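What I learned from buying our second robot arm
21 Feb 2022

Last November my colleague Fathima Patwary asked me to write the budget for the second kitchen station at Draldale. I said yes too fast. I had bought many small things for our group before, but never an arm, and I believed that the price of the arm is the price of the project.

It is not so. My first table had three lines: the arm, the gripper, the computer. Fathima read it and asked me where the screws are. I laughed, then I opened the catalog again.
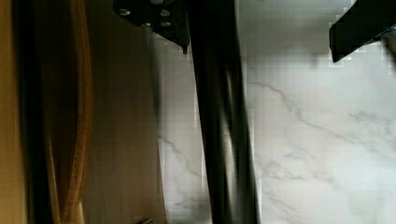
The spare parts alone took me two evenings. Gripper fingers we now order in pairs from Ristix, 154 dollars for the pair, and I put three pairs in the plan. Cable clips and longer cables came to 175 dollars more. These are small sums, but if they are missing from the plan you must ask for money again, and I do not like to ask twice.

Then there was the question of the counter. Brindbridge offered us a bare steel table, cheaper and easy to clean. Sabina Begum, who will use the station most, wanted a kitchen as people have it at home — with too many things on it.
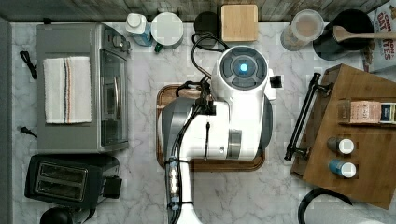 I was against her idea at first, for reasons of money only. Household things are cheap one by one, and for that reason they never get their own line in a budget. Now I give them one. The toaster oven and the two-slot toaster went under "appliances", the striped towel and the cutting board under "kitchen goods", and even the cereal is there, under "food, to be replaced". Our accounting office had one question about the cereal and then approved it.

I also asked Yupanqui for an offer on a service contract. I did not take it in the first year, and I am still not sure this was wise.
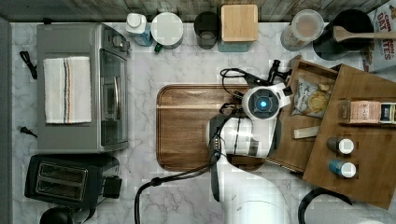 For the next plan I will keep one part of the money without a name on it. Fathima says the office will not accept such a line. I will try anyway, and if they refuse I will call it "cables".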